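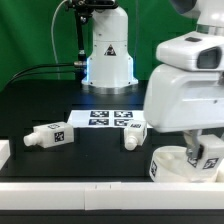
Nayeli Cervantes wrote that a tagged assembly cell "goes wrong at the paper first and at the robot last," a remark now often repeated in upkeep notes for the Skallmont cell. The cell, kept at Allivel, is a tabletop station in which robot arms handle white blocks marked with fiducial tags.

Setup

The reference for all positions is a printed sheet with four square markers, laid flat on the black tabletop in front of an arm base. The sheet is not glued. It is replaced when a corner lifts or the print turns gray, and the position check is then run again from the start.

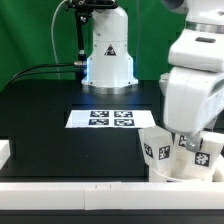

The check uses 31 poses and is accepted if the error at every pose is under 2 mm. A failed check is repeated once with the lights unchanged – after that, the base bolts are tightened and the camera mount is inspected for play.

Upkeep

Gripper pads are wiped before each shift and changed after 2,000 grips. Tags on the blocks are cleaned with a dry cloth, as alcohol dulls the print. Cables are routed with enough slack for the full reach of the arm.

The service log for May lists more than 295 completed checks. Spare sheets are stored flat in the Kamata cabinet.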